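Jacket on its own in a tall wardrobe: how do I use the rest of the space?

Clurard Home Help > Bedrooms and Storage > Wardrobes
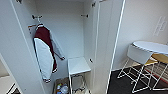
The wardrobe and what I'd like from it

Posted by Badetti, January 7, 2024

Hello all! I've finally got a proper tall wardrobe in the spare room and I'm far too excited about it. It's white inside and out, with a rail near the top, and so far the only thing I've hung up is my varsity jacket (maroon with white sleeves, my favourite thing I own). On the floor I've put a little white stand with thin metal legs, and there's a brown bin down there with plastic bottles in it, plus some bags bundled up under the stand.

I love how clean it all looks but I can see I'm wasting most of it. I've got shirts, two winter coats, a heap of jumpers and a drawer's worth of scarves to find a home for, and the bottles need to stay somewhere near because the recycling point is a good walk away and I only go when I've got a full load.

What I'd love to know:

Is a varsity jacket all right on an ordinary wooden hanger for months on end, or will the shoulders go funny?

Is the little stand worth keeping in there? I like it a lot, but the top of it is doing nothing at the moment.

Can bottles live in the same cupboard as clothes, or am I asking for trouble?

The rail is 68 cm across, if that helps. I'm renting, so I can't drill anything, but stick-on things are fine. Any ideas very welcome, I've got the whole weekend free and a strong urge to fold things!

Jaremia
Member since August, 35 posts

Oh, this is a lovely job to have in front of you! I did mine last winter and I still open the door just to look at it.

Jacket first. A wooden hanger is fine, but look at how wide it is. The ends should stop a little before the shoulder seam. If they stick out into the sleeve you get those little bumps, and on a padded sleeve they can take ages to drop out again. Mine has a wool body and I use a hanger with broad, rounded ends, and it has kept its shape beautifully. Do up a couple of the poppers at the front if yours has them, then the two sides can't pull away from each other. And give the sleeves some air! White sleeves pressed against a dark coat can pick up colour, especially if they're leather or the fake stuff. I keep mine at one end of the rail with a pale shirt next to it, then the darker things further along.

If you want to be really careful, put a cotton cover over it in the months you're not wearing it. An old pillowcase with a hole snipped in the closed end does the trick. Please don't use the plastic from the dry cleaner's, it traps damp.

Now the rail. 68 cm goes further than you'd think if you hang by length. Put your long coats at one side and the short things (shirts, the jacket) at the other. The floor under the short things is then tall, usable space, and that's where your stand comes in. Keep it! It's a shelf you already own. Here's how I'd load it:

Jumpers on top, folded in thirds and stacked no more than 5 high. Any taller and the pile leans over as soon as you pull one out.

Scarves rolled up in a shallow box next to the jumpers, or on top of them if you're short of width.

Shoes, or the bags you've already got there, in the open part underneath. Put the bags into one larger bag first. Loose ones slide forward and stop the door shutting, which drives me mad.

The inside of the door is worth a look too. A few stick-on hooks along the top would take belts and a tote bag. Wipe the door with a barely damp cloth, let it dry completely, press the hooks on hard and leave them overnight with nothing on them. I skipped that last bit once and spent the evening picking scarves off the floor.

Have fun with it, and do come back and tell us how you got on!

Tse

Bottles are fine if they're rinsed and dry. Mine weren't and my coats smelled of old squash. Take the tops off, rinse, drain upside down for a few hours, squash them flat, tops back on. You'll get loads more in the bin that way. Check what your council says about tops though, some want them left on and some don't.

Personally I'd move them to the kitchen or under the stairs.

moth_patrol

Great thread! I'm going to add the boring bit about moths, except I find it really interesting, so bear with me.

If there's any wool in the jacket or the jumpers, wash or brush everything before it goes in for the season. Moths go for wool that's been worn, particularly round the collar and cuffs, and the ribbed parts of a varsity jacket are exactly the sort of place they like. Cedar balls help a bit (sand them lightly when the smell fades, it comes straight back, very satisfying). Lavender bags smell gorgeous but I wouldn't rely on them. The best thing I ever did was to hoover the floor of the wardrobe every 8 weeks, right into the corners and along the joins where the panels meet. White boards are brilliant for this because you can spot every speck of fluff.

On the bottles, I'm with Tse about rinsing. Sugary drips will bring in all sorts. I do keep mine in the bottom of a cupboard though, with a sheet of newspaper in the bin to catch anything I've missed, and I've had no bother. A bin with a lid would be better still if you've got one the right height. Measure from the floor to the underside of the stand before you go looking. I forgot, and now I own a very nice box that lives on the landing.

One more thought. Leave the door open for an hour or so now and then, mainly in winter if the wardrobe backs on to an outside wall. Pull it forward by a hand's width as well if you've got the room. Stale air is half the battle with stored clothes.

Badetti

Thank you all so much, this is brilliant! The bottles are moving to the kitchen, I'm convinced. The stand stays and gets the jumpers. I've just been to check the hanger against the shoulder seams and it's a touch too wide, so I'll hunt for a better one. Does anybody know if the cedar comes in a shape that hooks over the rail? I'd like to keep the floor clear if I can.

moth_patrol

Yes, you can get flat pieces with a hook on the top, and rings that slip over the neck of the hanger. I prefer the rings, they don't take up any rail.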